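Flitness School of Business
Corporate Finance and Employment: Course Handout, Unit 7
Defined Benefit Pensions in a Company Restructuring
Prepared by Subira Ogola

Purpose of this unit

Students should finish the unit able to read a pension note in a set of company accounts, explain why a deficit may appear under one method and shrink under another, and describe the position of the pension trustees when an employer asks its creditors to accept new terms. Unit 6 (leases and landlord claims) is assumed.

1. The promise and the fund

A defined benefit plan promises a retired employee an income set by a formula, normally based on salary and years of service. The employer bears the risk that the money set aside will fall short. In a defined contribution plan, the employer pays in a fixed amount and the employee bears the investment risk. The rest of this handout concerns the first type only.

A plan's assets are usually held apart from the employer's own property and managed by trustees. Trustees owe their duties to the members. A director of the company who also serves as a trustee must keep the two roles separate, and may have to step out of a discussion in which they conflict.

2. Measuring a deficit

The deficit is the value of the promised benefits less the value of the assets held. Assets traded on a market are fairly simple to price. The liabilities are estimates, and depend on assumptions about life expectancy, inflation, wage growth and the discount rate.

The discount rate deserves particular attention. A benefit of $100 payable one year from now has a present value of $95.24 at a rate of 5 percent and $97.09 at 3 percent. The gap widens as the payment date moves further away, so a plan with many younger members is more sensitive to the rate than one whose members have mostly retired.

Three measures are in common use. The accounting measure appears in the published accounts. The funding measure is used to set contributions. The buyout measure is the price an insurer would charge to take over the promises, and it is generally the highest. Press reports often quote a deficit without saying which measure is meant. Written work for this course must always say.

3. Case study: Wadomon Furnishings

Wadomon sells kitchen and bedroom fittings through its own stores. Sales have fallen, several leases are above market rent, and the plan is in deficit on all three measures. The directors wish to close 9 stores and reduce the rent on others.

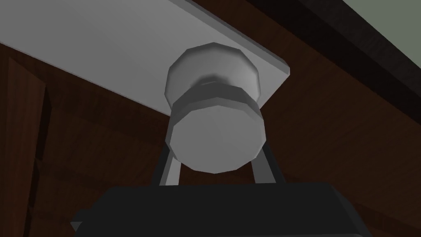

Figure 7.1. Computer-rendered view of a knob mounted on a flat panel, seen from below.

The restructuring requires a vote of the unsecured creditors. Under the facts given in the case, the plan's claim is large enough for the trustees to decide the outcome. The directors therefore open talks with the trustees before they approach the landlords.

The company's first offer is to halve its annual contributions for three years. The trustees' adviser, Mwangi Chege, recommends that they refuse unless the plan receives security over the Josach warehouse and a bar on dividends while contributions remain reduced. The holding company, Gachanja, is asked for a guarantee and declines to give one.

Students should consider the following points when preparing the case:

Whether lower contributions now improve the chance that the employer survives to pay later.
What the plan would recover if the company failed at once.
How the warehouse should be valued, and by whom.
Whether past dividends paid to Gachanja affect what the trustees may fairly ask.

4. Terms used in class

Covenant: the employer's legal obligation and financial ability to support the plan.
Recovery plan: a schedule of payments intended to remove the deficit.
Contingent asset: property or a guarantee on which the plan may call if a stated event occurs.

5. Preparation and written work

Read the Wadomon accounts in the course packet, with particular care over note 9, before the seminar. Each group will be assigned to act for the directors, the trustees or the landlords and will submit a one-page negotiating position. Individual memoranda are due in November by 5 p.m. and should be addressed to the trustees. Late work is subject to the policy printed in the course outline.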